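Reviving dried-out ballpoints

My desk drawer held 58 pens in June, and nearly all of them skipped. Throwing them out felt wasteful, so I gave up an evening instead. Most came back. Your evening may be worth more than mine.

What you need: scrap paper, a mug of hot tap water, a zip bag, paper towels and a surface you don't love.

1. Scribble fast circles on the paper for 10 seconds. Press lightly. Digging in just dents the page.

2. No ink? Unscrew the pen and pull the refill. If there's a spring, put it in a saucer. Springs from the Lakport click pens can clear a kitchen.

3. Look at the tube. If it's empty, you have diagnosed the problem.

4. Seal the refill in the bag, tip down, and stand it in the hot water for 7 minutes. Don't use boiling water. I did, once, and the mug is still blue.

5. Wipe the tip and scribble again.
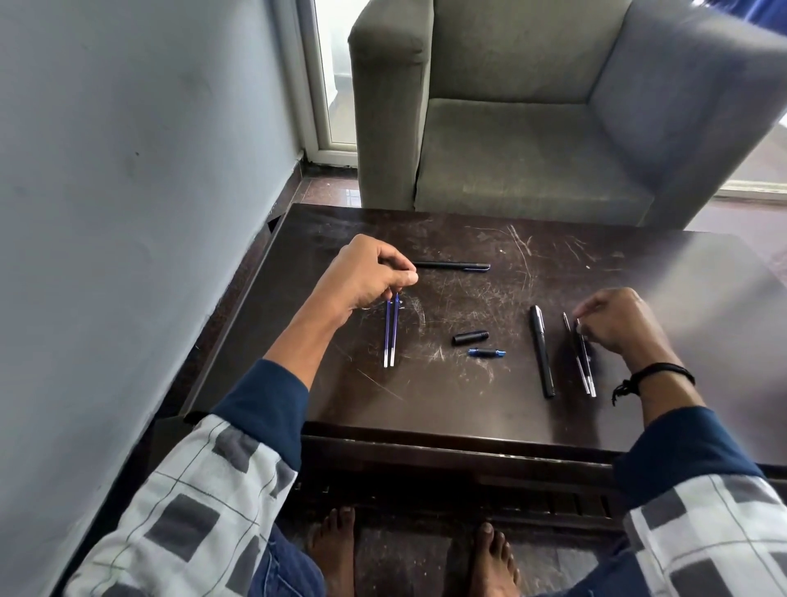
Put each refill back in the barrel it came from. They look interchangeable until you try it - a Vavach refill sits a hair too long in a Yeh barrel, and then the cap won't close and you're back where you started.

Gel pens mostly ignore all of this. Store the survivors tip down in a cup, and skip the 200-pack on sale at Wosetness until you've used a few.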